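Filed under: Office & Storage > Cabinets and Shelving

Ring binders too tall for the upper half of a low cabinet. Move the shelf or lay them flat?

Lastden

We have a low, wide storage cabinet with two doors and a single shelf inside, and I am trying to get our binders and folders into it. Right now the paperwork is spread over three desks and a windowsill, and the cabinet is close to bare.

The cabinet came from Pluvatero and their sheet gives 270 mm of clear height above the shelf. Our ring binders are taller than that by a small amount, so they won't stand up there. They do stand in the lower compartment, where the opening is taller, but that means everyone has to get down on the carpet to read the spines, and two people here have bad knees.

The thin folders are no trouble. They lie flat on the shelf and I would be happy to leave them there.

The shelf rests on pins, so in theory it can be moved down. I have not tried it yet. The sheet says the shelf can be "repositioned" but does not say by how much, and the drawing on the back is for a taller model with different doors. I wrote to the company and have had no reply so far. 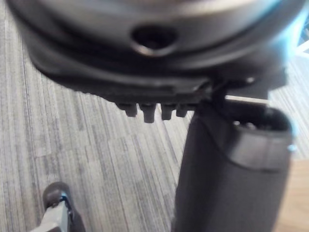 Close-up, dark plastic parts

My second issue is the doors. Both open wide, but one of them swings shut slowly unless it is opened all the way. I would like to be able to leave them open while I load the shelves. The floor is carpet tile, and I suspect the cabinet is not sitting level on it. One more thing, if it matters: the top of the cabinet is used as a counter, mostly for whatever binder is being read at the time, so I can't put a second unit on top.

What would you do with the shelf? And is the door a hinge problem or a floor problem?

Fiker

Move the shelf. You only need a little more height and you have plenty to spare underneath if the binders are coming out of there anyway.

Take everything off it first, including the folders. Lift the front edge, tilt, and slide it out toward you. If it sticks at the back, don't pull harder. Check whether there is a small clip or screw holding it to the pins, as a lot of office cabinets have one so the shelf can't tip. Put the pins two holes down on each side and set the shelf back in. Measure from the bottom of the cabinet to each pin before you load it, because it is very easy to be off by one hole at the back and not see it until the shelf rocks.

Then stand a binder in it and try to get it out again. You want enough room above to hook a finger over the top of the spine. If it only just fits, go down one more.

As for laying binders flat, I did that for a year and would not do it again. The ring side is thicker than the opening side, so the pile leans. By the third or fourth binder it slides every time someone pulls one from the bottom. One or two flat is fine.

The door sounds like the floor to me. Put a level on the top, front to back and then side to side. If the cabinet leans forward even slightly, an open door can drift. Thin plastic shims under the front feet will usually fix it. Carpet tile compresses after a while under a heavy cabinet, so check it again in a month or so. Do the shims before you touch any hinge screws, otherwise you will be adjusting the door to match a crooked cabinet and you will have to undo it later.

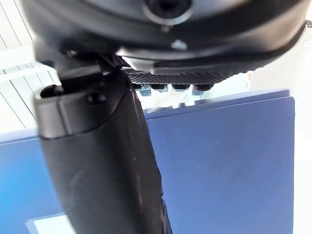

Hudec

Agree on the shelf, partly disagree on the door.

Leveling comes first, yes. But if only one door drifts and the other stays put, look at that door's hinges as well. On concealed hinges the plate screws can work loose, and then the door hangs a hair lower at the outer corner. Open it, hold it by the outer edge and lift gently. If it moves up before you feel resistance, tighten the screws where the hinge plate meets the side of the cabinet. Use a hand screwdriver. Particle board strips easily and a drill will do it in half a second.

If a screw just spins, take it out, push in a wooden toothpick with a drop of wood glue, snap it off flush, let it dry overnight and put the screw back.

I would also think about how much weight you are going to put on that shelf. A full binder with a spine of nearly 70 mm is heavy, and a row of them across a wide shelf with no support in the middle will make it sag over time. What I do is:

— full, heavy binders at the two ends, close to the pins
— thinner ones toward the middle
— anything old that no one opens goes in the bottom

Turning the shelf over once a year helps too, if both faces are finished.

Lastden

Thank you both. I haven't moved the shelf yet but will do it this week.
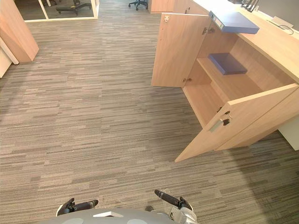 Photo: Lastden

The dark blue folder on the shelf is the kind I mean by thin, and the blue ring binder on top is one of the tall ones. The lower part is empty.

Fiker, I'll look for the clips before I pull on anything. Hudec, I will try the lift test on the door after the shims are in. Does it matter which door I do first?

Hudec

No. Do the one that drifts and leave the other alone if it closes properly.

From your picture, that is a wide shelf, so I would take the weight advice seriously. With just the one folder on it you won't see any bend. Check again once the binders are in.

papertray

we just bought shorter binders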